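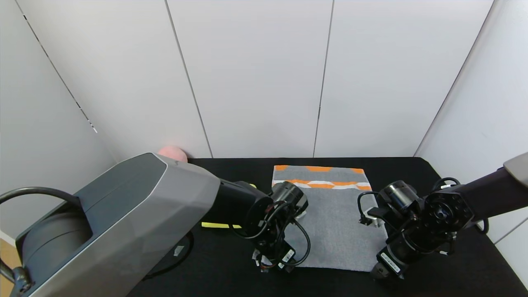 My mother folded towels in the air. She held two corners, shook once, and the thing became a square before it came near any table. I never learned it. When I moved into the flat above the Fonseca bakery, I had a very small cupboard and no method at all, so I began to fold on a flat surface, slowly, like a person who wraps a present. I still do it this way. A towel with a pattern at one end, such as a grey one with a zigzag of orange and white, should lie flat and lengthwise in front of you, with the band at the far end. Then you decide, before the first fold, if you want to see that band on the shelf or not.

Most of us don't decide. We fold from habit and afterwards we are surprised that the cupboard looks untidy, although every towel in it is folded.

I spoke about this with Anas Farouk, who ran the linen room of the Hotel Tratden for 16 years. In August, when the house was full, his room sent out 400 towels before seven in the morning. He is a quiet man and he has strong opinions about edges.

"People pull the towel," he told me. "They want it straight, so they pull. But you should put it down and stroke it with the flat hand, from the middle to the outside. If you pull, one side becomes longer and you carry this mistake through every fold." 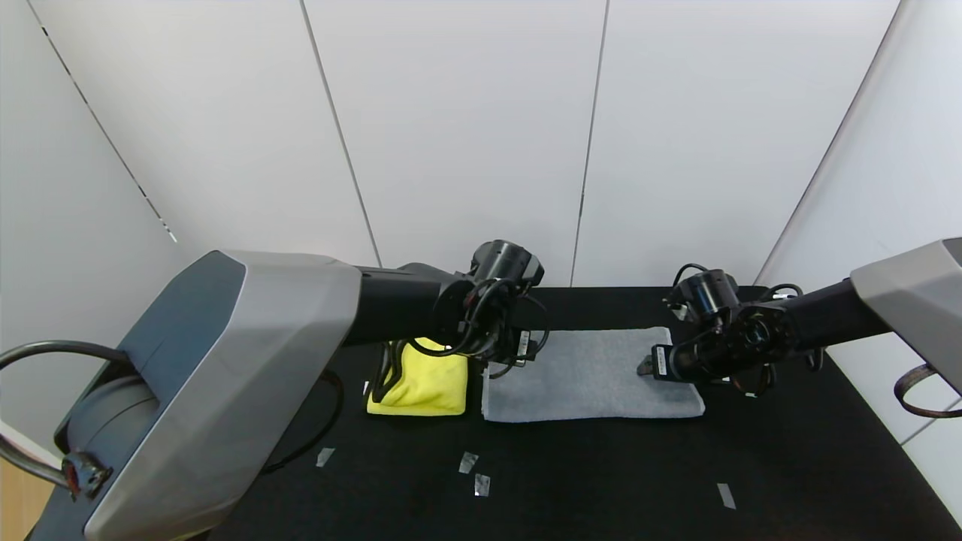 His second rule is to keep different cloths apart. Terry is thick and holds its shape under weight. Microfibre is lighter and slides, and a pile which mixes both will lean to one side after a few days. At the Tratden each kind had its own shelf, and at home he does the same with only one narrow cupboard - bath towels below, kitchen cloths above, cleaning cloths in a box by the door.

I tried it for a month. I bought a plain set from Totik, and a shelf divider from Vondine which I don't really need, but I like it. The bath towels I fold in three along the length, then in half, and in half again. The round side looks to the front. For the kitchen cloths I fold in half 2 times and stop there, as a small cloth folded too often doesn't want to lie down.

The hem needs more patience. On many towels it is woven more tightly than the rest, and after some washes it can shrink and begin to curl. Anas smooths it with his thumb while the towel is still a little warm from the dryer. He never irons it.
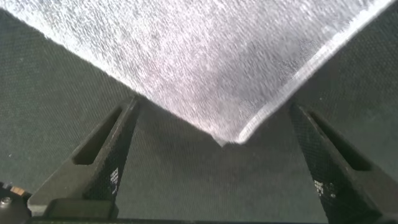
The hem is smoother than the looped cloth beside it, and it likes to curl near the corner.

I asked him if he misses the linen room. He thought for some time and said that he misses the smell at six o'clock, and the sound of the big dryers when they stop one after the other. The folding he doesn't miss, he still has it. His daughter brings her washing on the bus and he sends it back in squares.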